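April, evening

Spent most of the day on the Forsyth account. The old workplace plan was finally released for transfer, 72 days after I first asked. Value on the statement is $40,300, less than the figure in January, because the annual fee came out in between and the bond fund slipped. Cindura will take it as a direct rollover. The check goes to them and not to me, so there is no withholding to claim back next spring. I had Khalil Harb read the form before I signed it. He caught that box 4 was set to "distribution, cash." Changed it, initialed the change, and made a copy.

The Iveo savings account is down another quarter point. At the present balance the difference comes to less than one dinner out per month, so I am leaving it alone until the CD matures. Euan Yule moved his to a credit union last month and got a better rate, but with a $3,000 minimum and a limit on transfers out. I need the money reachable through the roof work.

Table before supper, plate and tray out.

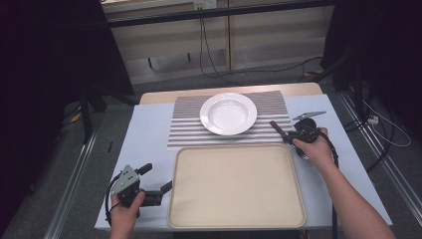
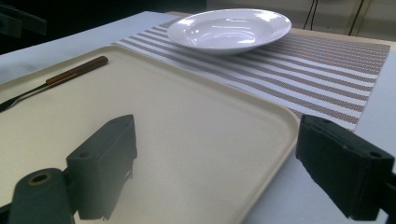
Called the Flosis line at 4:15 about the homeowner's premium. On hold for 40 minutes. The increase is from the rebuild estimate, which they raised without an inspection. The agent read me the square footage they have on file, and it includes the old carport. I asked for a corrected worksheet in writing. Reference number ends in 1003. If they drop the carport, the premium should come back to nearly what it was. If they will not, Morag Tennant's broker can quote it, but I would lose the discount on the car.

Rebalancing: stocks are at 64 percent against a target of 60. My rule is to act at five points over, so no trade. Dividends go to the bond side until it closes up. I checked the arithmetic twice, with and without the Forsyth money. With it, stocks drop to 61.

Still open:

- Beneficiary form at Cindura. The old one does not carry over.
- Second-quarter estimated tax. Use last year's number.
- Ask Cameron Carnegie whether the roof deposit is refundable.

Bed at ten.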